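Ce dépôt contient les notes de l'inventaire « Sotura », une petite collection d'objets de table : boîtes, plateaux, balles et autres choses simples que l'on pose, prend et range. Les notes sont tenues par Lucía Arrieta et relues par Brijesh Mishra. Le français n'est pas notre langue maternelle, merci de signaler les phrases qui ne sont pas claires.

Dernière révision : 21 oct. 2019

## Contenu

- `objets.csv` : une ligne par objet, avec le nom, la couleur et la forme
- `rangement.md` : la place de chaque objet quand la table est débarrassée
- `noms.md` : les noms que nous avons choisis, et ceux que nous avons abandonnés

## Boîtes, plateaux et formes rondes

La boîte rouge est la pièce la plus facile à reconnaître. Elle a un panneau rouge vif, un cadre de bois clair et une base pâle. Nous écrivons toujours « boîte rouge à cadre », pour ne pas la confondre avec les boîtes en carton.

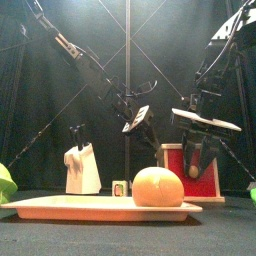 *Boîte rouge à cadre, plateau orange pêche, petite balle brune.*

Le plateau est large, avec un fond plat et un bord relevé. La forme ronde qui est posée dessus nous a donné plus de travail : Noelia Barrios l'avait notée « pain », Ainhoa Montes préférait « grosse balle ». Le dessus est lisse et bombé, avec un pli léger, et les deux lectures sont possibles. Dans le fichier, elle porte le nom `rond_orange`, qui ne décide pas la question.

Pour la balle brune, la colonne `taille` donne « petite ». Nous n'avons pas encore mesuré les diamètres.

## Petits objets sur la table noire

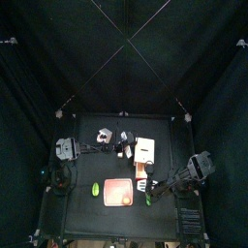 Temps de lecture : 2 min

Dans cette disposition, les objets sont assez proches les uns des autres. La boîte en carton blanche se reconnaît à la fente sombre sur le dessus, et le cube blanc aux marques foncées sur sa face. La boîte rose orangé est inscrite comme `boite_rose_orange`, en un seul nom, parce que chaque relecteur voyait une couleur un peu différente.

Deux entrées restent provisoires :

| nom | remarque |
|---|---|
| `piece_blanche` | petite, rectangulaire, fonction non précisée |
| `objet_beige` | petit, à décrire de nouveau |

L'objet blanc à rayures foncées est entré dans la liste en mars. Noelia Segura doit encore lui trouver un nom correct.

## Règles de nommage

1. Écrire la forme avant la couleur.
2. Ne pas utiliser de marque dans le nom.
3. Si deux personnes ne sont pas d'accord, garder le mot le plus général.
4. Un nom ne dépasse pas 24 caractères, et une remarque 50.

## À faire

- [ ] ajouter les mesures du plateau
- [x] fusionner les anciennes listes Festach et Moya
- [ ] vérifier les accents dans `noms.md`

Pour une correction, ouvrir un ticket avec le nom exact de l'objet, comme il est écrit dans `objets.csv`.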